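The speckled worktop returns to the family kitchen
Pale grey surfaces with a fine dark fleck are once again a common choice in refitted homes
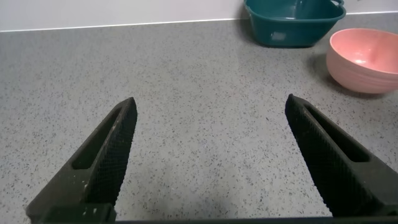 Photograph: Favlow Features

For much of the past decade the plain white worktop was the standard request in new kitchens. Showrooms in Ellby now report a steady move towards pale grey surfaces with a close scatter of darker flecks, a finish that older residents will remember from school laboratories and hospital canteens.

The Srisuk showroom, which has supplied fitted kitchens to the town for 39 years, keeps 72 worktop samples on display. Flecked greys occupy the two rows nearest the door, and the firm states that they are the samples most often borrowed for viewing at home.

The appeal is largely practical. Crumbs and water marks are less obvious on a broken pattern than on a single flat colour, and a smooth surface may be wiped down with a soft cloth and mild washing-up liquid. Abrasive pads should be avoided, as they can dull the shine. Hot pans require a trivet – a point on which fitters are firm.

Buyers are advised to view a sample flat, at the height at which it will be used, and under the kitchen's own lighting. A slight gloss will reflect a window or a ceiling lamp, and the fleck may seem to fade where the light falls.

In the Plestevberg flats, where some 100 kitchens are due to be refitted, tenants were offered a choice of two greys. The lighter was preferred. Work on the first floor begins in February, and samples may be seen in the entrance hall until noon each Friday.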